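Learning to eat slowly

2022-03-03

When I moved to Ostham I brought with me a bad habit from my student years. I ate my dinner in four minutes, standing near the sink, with the telephone in one hand. I was not proud of it, but I also did not think about it very much. Food was something to finish so I could go back to work.

In December my stomach began to complain. The doctor asked me many questions and then one that I did not expect: how long does a meal take you? I said ten minutes, and I lied. She told me to sit down, to put the fork on the plate between bites, and to come back in spring. She gave me no pills. I was a little disappointed, I must say.

The first week was very hard. I put down the fork and my hand took it again before I decided anything. I tried to count the chewing, as some people recommend, but counting made me nervous and I lost the taste completely. So I stopped to count and began to set the table properly, with a plate, a knife and a glass of water, also when I was alone.

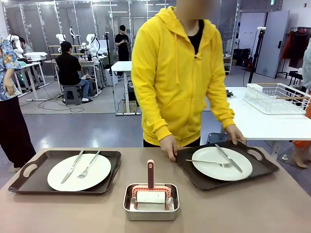 My grandmother always did it like this. In her house in Mustton you could not eat even a piece of bread without a plate under it, and she closed the radio before the soup. As a child I found these rules boring. She would cut an apple so slowly that I had eaten mine, with the seeds, before she had the first piece in her mouth. She lived to a good age and I do not remember her ever having a pain in the stomach, although this proves nothing.

After nearly 80 dinners I can report some changes. I eat less bread. I notice when the potatoes need salt, and before I noticed only that they were hot. The soup from the Rutkowska bakery, which I bought every week and believed to be my favorite, is too sweet for me now. I feel a bit guilty about this, they are kind people there. I still buy the rye rolls.

Lunch at work remains my weak point. We have half an hour, the room is loud, and if you sit with people who eat fast, you eat fast also.
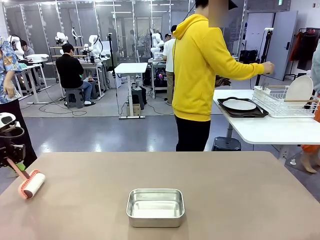
Nilura Letter, No. 11

What helps me at lunch is soup, if it is hot enough. You cannot hurry with it. Another thing is to peel something, an orange or an egg. My hands are busy and the meal becomes longer without any effort of character.

I go back to the doctor soon. I do not know what she will say about the stomach, which is better but still makes trouble after onions. My longest dinner until now was on a rainy evening, with lentils, and I had to warm up the second half.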